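Paper Strips: Notes for the Trilside Craft Evening
Anselmo Garrido, September 16, 2023

Slide 1. One pink strip, one twist
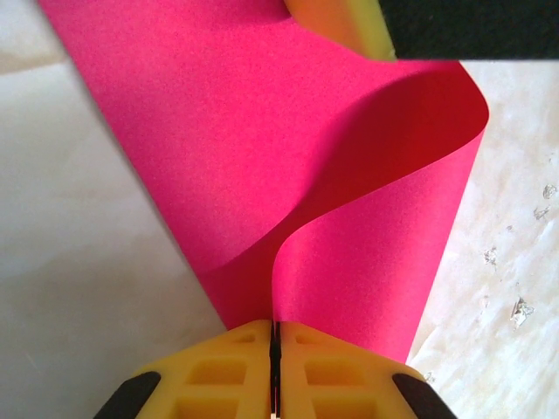

Slide 2. What to say about the curl

Point out the S shape and the darker red where the paper shades itself. The color of the sheet is the same all over.
Matte paper for tonight. Clean, straight edges matter more than length.

Slide 3. Handing out

17 packs, 9 strips in each. Pass them down the rows before talking.
Ask people to pinch one end and turn the other half a turn. No creasing yet.
Pause. Questions, then glue.
Mention the November session at Skodel.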